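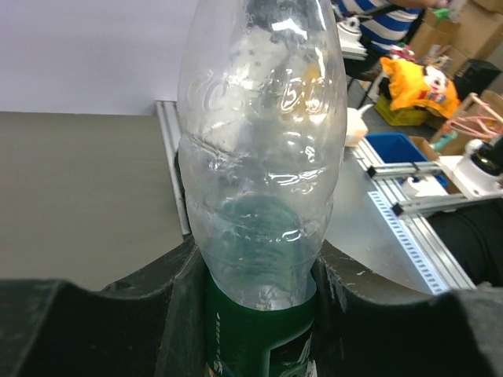

nurard_7: Grip force on my shared-shop arm is driving me nuts. I set the Tevuser driver to 619 and empties still worry me, look how wrinkled that clear one is between the fingers!

altitz: 619 is way too high. Try softer pads first.

nurard_7: Disagree, pads are fine.
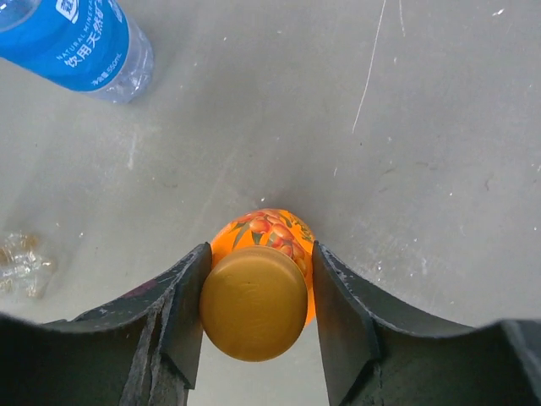 Orange bottle, held at the cap.

altitz: OK, caps are stiffer, I'll give you that. 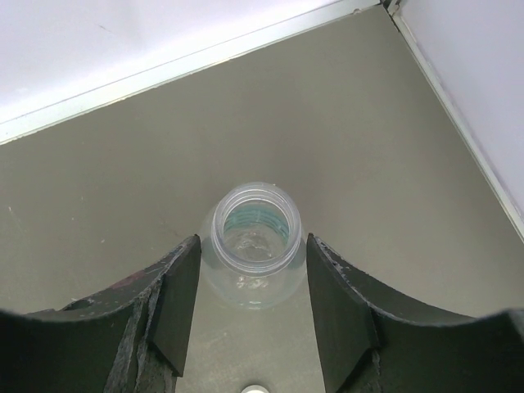 Does the driver save its settings at power-off?
Only after you hit store.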